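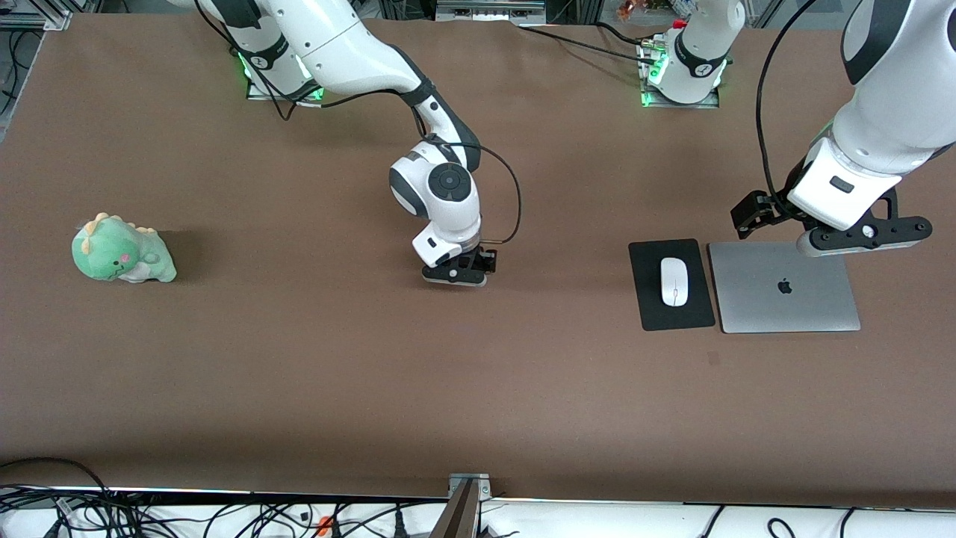

Figure 1. Laptop, mouse and soft toy on a paper-covered table.

Pen, Keyboard or Both? How First-Year Students at Whiteley Take and Use Their Notes
Final project report, Introduction to Social Research

1. How we came to the topic

Our group spent the first two meetings of term disagreeing about what to study, and anyone looking over our shoulders would have noticed that half of us were writing the suggestions down in scribblers while the other half were typing. One member had a page of arrows and circled words that she could read perfectly well and the rest of us couldn't read at all. Another had a tidy document with headings and, when we asked him the next week what we'd settled on, had to scroll for quite a while before he found it. By the end of the second meeting we had our topic.

There is a good deal of published writing on whether students learn more from handwritten notes or typed ones, and we enjoyed reading it, but most of what we found took place in a lab with a short recorded talk and a quiz straight afterwards. That is a fair way to study memory. It didn't sound much like our lives, where the lecture is long, the room is stuffy, and the notes sit in a bag or a folder until exams are close enough to be frightening. We wanted to know what students do with their notes in the weeks after the lecture, and whether the way they took them down in the first place makes a difference to that.

Our questions were:

What do first-year students at Whiteley use to take notes, and how did they come to use it?
Do they go back to their notes, and when?
What would make the notes more useful to them?

2. The setting

Whiteley is a small college on the edge of Drirkley, and most first-year students either live in the Furasar residence or come in by bus. Lectures are held in the main building, where the older rooms have fold-down writing tablets that are just about wide enough for a scribbler and really not wide enough for a computer. This came up in our interviews far more than we expected, so we mention it early. Slides and readings are posted on Gradik, the course site, usually the evening before class, though practice varies a lot from one instructor to the next.

3. What we did

We ran the project over six weeks, beginning in late January. We sent a short questionnaire to the 177 students enrolled in the course and received 72 completed copies, for which we are very grateful, as it landed in the same stretch as midterms. The questionnaire had mostly tick-box questions with a space at the end for comments, and people were wonderfully generous with that space. (One person filled it with a defence of the green pen. We have kept it.)

We then invited anyone who was willing to sit down with us for a longer chat, and nine students did. We talked in the lounge at Furasar or over a hot chocolate in the cafeteria, whichever they preferred, and asked them to bring a set of notes from any lecture they liked. Having the notes in hand made an enormous difference. People who had told us in the questionnaire that they "just write everything down" would turn a page and find that they had written down hardly anything, or that they'd copied one diagram with great care and left the rest.

All of the students we interviewed gave their permission to be quoted, and we have left out anything that would identify them.

4. What students use
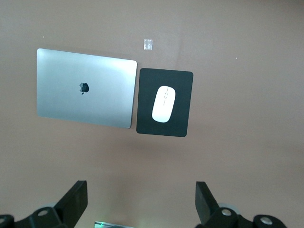
Figure 2. A closed laptop.

Typing was the more common habit in our group of respondents, which won't surprise anyone who has sat at the back of a first-year lecture. What did surprise us was how many people did both. A good number typed in one course and wrote by hand in another, and they had sensible reasons. Anything with formulas, graphs or chemical structures went on paper. Anything with a lot of talking went on the computer. Some typed in class and then wrote a shorter version by hand at home, and these students spoke about their notes with real affection.

Very few had chosen their method on purpose. Most were carrying on with whatever they had done in Grade 12. Several had changed over in the first month of college, and when we asked about it, the reason was usually a practical one: a sore wrist, a battery that wouldn't last through an afternoon, or the fold-down tablets again. One student told us:

"I wanted to type, I'm way faster at it, but I spent the whole first lecture with one hand holding my laptop so it wouldn't slide off. So now I'm a paper person, I guess."

Another had gone the opposite way after leaving a full scribbler on the bus in October and never seeing it again. She still sounded sad about it.

5. Going back to the notes

We think this is the most interesting part of our results, and we'd have liked more time with it.

Students who typed were more likely to tell us that they had a complete set of notes for the term. They were also more likely to say that they hadn't opened them since the lecture. Students who wrote by hand reported more gaps, but they looked at what they had more often, sometimes only for a minute or two while hunting for a clean page. That accidental kind of review came up again and again in the interviews. A scribbler has to be opened and flipped through before you can write in it, and last week's lecture goes by on the way.

Typed notes had their own strength, and the people who used it well were very fond of it. They could search. One student showed us how she looks up a term across the whole course before starting an assignment, and she found in a few seconds what would have taken a long evening on paper. She names her files in the same pattern every time, with the course, the week and the topic, and she told us her older sister had drilled it into her.

The hardest group to hear from were students whose notes were scattered among loose sheets, photos of the board, comments typed onto slides from Gradik and the odd message they'd sent to themselves. They had often worked as hard in class as anyone else. When it came time to study, though, they spent the first part of the evening simply gathering things up, and a few admitted that they gave up and read the slides instead.

6. Slides posted ahead of time

We hadn't planned to ask about slides, but the comments were so full of them that we added a question to the interviews. When slides were up the evening before, students said they wrote less and listened more. When the slides went up after class, they copied as fast as they could and missed what was being said. There was one thoughtful exception, a student who preferred to have nothing in advance and felt that a blank page kept her awake. We'd be curious to know how many others feel as she does.

7. Suggestions

These are modest, and we offer them in a friendly spirit.

Post slides on Gradik the evening before class wherever it's possible.
Set aside a few minutes near the end of a lecture for students to read over what they've taken down and ask about the gaps.
Include a short session on organizing notes in orientation, with sample pages from upper-year students, messy ones included.
When the older lecture rooms are next refurbished, please look at the writing tablets.

8. Limits of the project

Our respondents all came from one course, and people who care about their notes were probably more willing to fill in a questionnaire about them. We relied on what students told us and didn't compare anything with marks, which we had neither the permission nor, to be truthful, the nerve to ask for. Our wording could have been better too. The question "Do you review your notes regularly?" meant something different to nearly everyone we interviewed, and if we were doing this over again we would ask about the past week instead.

We would also have liked to return to the same students in April, right before exams, to see whether their habits had shifted. A few of them have already offered to talk to whoever takes this up next year, and our questionnaire and interview guide are attached as Appendix A and Appendix B for any group that would like to use them.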